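Subject: Re: [cell-keepers] Basket keeps ending up in the wrong spot
List: cell-keepers at Brirkmont Workshop
Sent: August, 9:14 pm

Hello all, and sorry for the slow reply – I've been meaning to answer this one properly and then the cold snap got into the workshop and every evening went on finding the heater a new plug.

Quoting the original so it's all in one place:

> Hi everyone. We've just taken over the block-and-basket cell at Skurura and
> I'm trying to get it behaving the way the old crew had it. The arm seems
> healthy enough, it homes nicely and the fingers open and close, but the
> basket ends up in a slightly different place after every reset and so does
> the block. There's tape on the table but no notes about what it's for. We
> also have a cover sheet that has gone a bit wavy. Do I need to strip the
> whole thing back and start again? I'd rather not, we only get the room for
> 2 hours at a time. Any advice very welcome, including the long kind.

Well, you did ask for the long kind, so put the kettle on!

Please don't strip it back. I've looked after the Brirkmont cell for long enough to have made most of the mistakes, and the worst one was pulling up a perfectly good set of tape marks in a fit of tidiness. It took me 10 evenings to get the thing back to where it had been, and I was not good company at home for any of them.

Start with the long strip. At our place everything is squared off that one line of green tape, and the small marks are only there to help you find your way back if the cover shifts. If your strip is flat and still stuck down at the end you can reach, leave it be. If it's been joined at some point, run a thumbnail across the join. A lifted edge there will catch a fingertip sooner or later and take the whole cover with it.
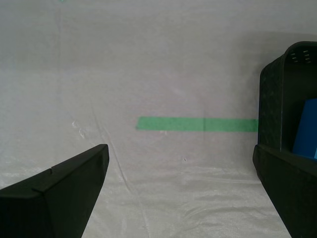 Green strip running in behind the bin, fingers low over the sheet.

Next, the reset itself. I put the basket down first and the block second, every time, and I do it standing at the front of the table with the arm parked up out of the way. Our basket sits right over the strip, so you can sight along the tape on either side and see if you've drifted. The block goes down on the open part of the sheet, and we let its angle vary a bit on purpose, within the area between the little marks. If your program expects the block square every time, you'll need to be fussier than we are. 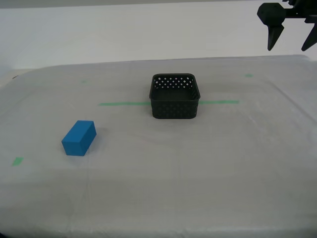
Does the cover sheet have to be perfectly flat?
A few soft creases are fine. What you want to get rid of is any ridge tall enough to tip the block or catch the underside of the basket, so smooth outward from the middle and let the extra hang over the table edge.

While I'm on covers – the Chan people swear by changing theirs every 40 resets. I think that's a bit keen, and I change ours when it starts annoying me. Whichever way you go, slide the old one out slowly and mark the table underneath before you lay the new one, or you'll be hunting for your line again.

After that I check the arm over the basket, before I let it run anything by itself. Bring it across slowly at low speed with the gripper wide open, stop it above the basket, and walk round to look from the side. You're after clearance between the fingers and the rim. The left finger is the one that fooled me, as from the front it always looks closer to the rim than it is (or further, depending on where I've left my glasses). Have a look at the cable at the top as well, and make sure it has a loose curve to it and isn't pulling tight at the far end of the reach.
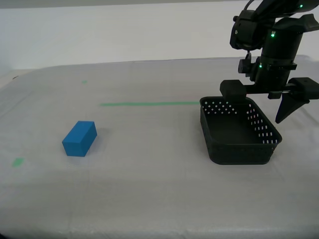

Cleaning and checking the fingers

Power down first, please. I wipe both fingers with a barely damp cloth, then a dry one, and run a fingertip down the inner faces for nicks. Tighten the mounting screws evenly, a little each side. Then power up and open the gripper fully over a bare bit of sheet, and see that both tips come out the same distance. Our log says the current pair went on at cycle 2690 of the old counter and they're still going strong, so don't be in a rush to order new ones.

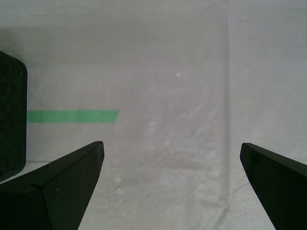
Gripper open above the sheet, nothing between the fingers.

I'd do all of that in one of your sessions and leave the program alone until the next. If the basket is still wandering after a careful reset, write back and tell us which way it goes, left-right or front-back, as those have had different causes here. Left-right was always me being sloppy with the sighting. Front-back was a table foot that had worked loose, and I'm embarrassed to say how long I blamed the software for it.

The Pleltow lot have a printed reset card they tape to the bench, and I'm sure they'd share it if someone asks on the list. I've got a scrawled version of my own in the back of the logbook that I can type up if it's any use to you.

Good luck with it, and welcome aboard!

Cheers from Brirkmont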